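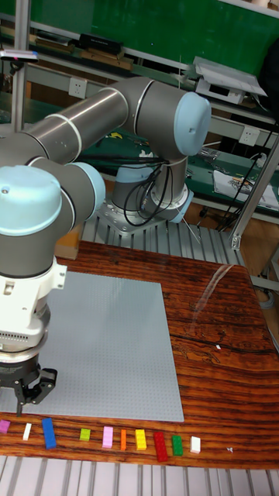

How a robot arm gets ready for work

A robot arm can't look at a table and guess where things are unless it has been set up to do so. The arm at the Putwood workshop is set up by people, and the job follows the same order each time. Its task is to pick up toy bricks and put them on a studded baseplate.

Step 1: Fix the base
The base of the arm is bolted to a metal plate. The bolts are checked with a torque wrench, a tool that measures how hard a bolt is being turned. If the base shifts by 2 millimetres, every position the arm has stored will be wrong by 2 millimetres.

Step 2: Find zero
Each joint has a sensor that measures its angle. The arm has six joints, so there are six angles to check. The operator moves each joint to a known position called zero and compares it with the number on the screen.

Step 3: Check the gripper
The gripper is the arm's hand. It has two fingers, which move together to close and apart to open. The operator opens and closes it 5 times with nothing between the fingers, then once on a spare brick. The grip force is set as a percentage. At 100 per cent the fingers squeeze as hard as they can, and a brick does not need that.

Step 4: Teach the positions
The bricks are placed in a row along the front of the table. The operator guides the fingers to a brick and saves the position. This is called teaching. The centre of the baseplate and its corners are taught the same way. 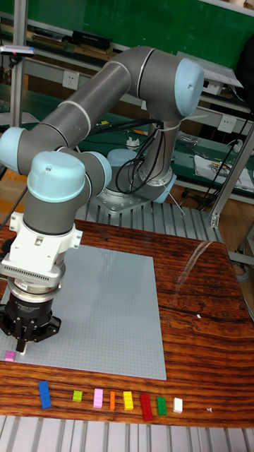 Every brick has two positions. One is at the brick, and the other is straight above it. The arm goes to the upper one first and then moves down slowly, so the fingers do not knock over the brick next door. Bricks of different sizes need different finger openings, and these are saved too.

Step 5: Run it slowly
The first run is done at low speed, with one person beside the stop button. If a finger touches a stud, the run is stopped and that position is taught again.

Looking after the arm
The cables are checked every 60 days for rubbing and loose ties. Dust is wiped off the joint covers with a dry cloth. The finger tips wear down with use and are replaced each November.

Words to know
Joint: a part of the arm that turns.
Calibrate: to check a measurement and correct it.
Stud: a small round bump on a brick or baseplate.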